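Picking cell on returns: what it did to our shifts
14 replies · 6 shares

We use cookies to improve your visit. Accept | Settings

dendside_k
Our returns bench at Dorholm got an arm in October. It picks mixed items out of a gray bin, apple, cup, whatever is in there.

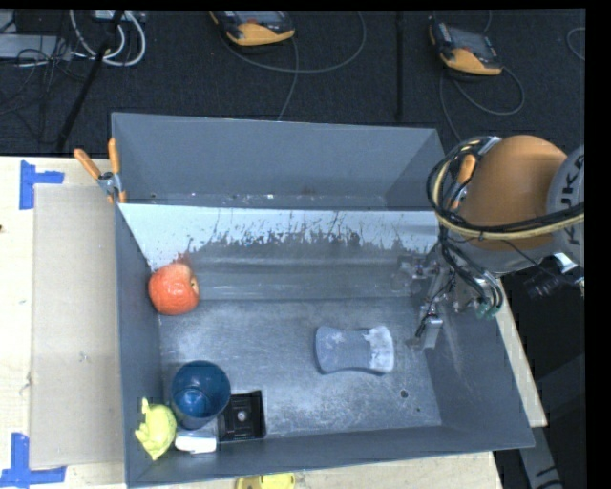
Re: who still has the bench job?

dendside_k
We had seven people on sorting. Six are still on the floor, one moved to Bergeron by choice. Two of us now run the arm with the handheld controllers and clear faults. I stand less and watch more. My back is better and I am bored by noon.

RMillet
Same pay grade?

dendside_k
Same grade. They said it would be reviewed.

liette_c
Ours was "reviewed" too. Get it in writing. At our place the sorters became operators with no raise, and they were expected to do 900 items a shift between them and the machine.

T. Dhillon
I don't agree that it's a bad deal. I did hand sorting for 10 years and my wrists are finished. I'd take bored.

liette_c
Nobody said keep the wrists. I said pay for the new work. Clearing a jam at 6 in the morning with a supervisor on the radio is a skill.

T. Dhillon
Fair — the training was thin for us as well. One afternoon, then a binder.

RMillet
Who resets the clamps on the bin when they slip? We argued over that for weeks. Maintenance says operators, operators say maintenance.

dendside_k
Operators here. It isn't in the job sheet. I'm asking Didier about it tomorrow.

Share (6) · Sign up for our weekly newsletter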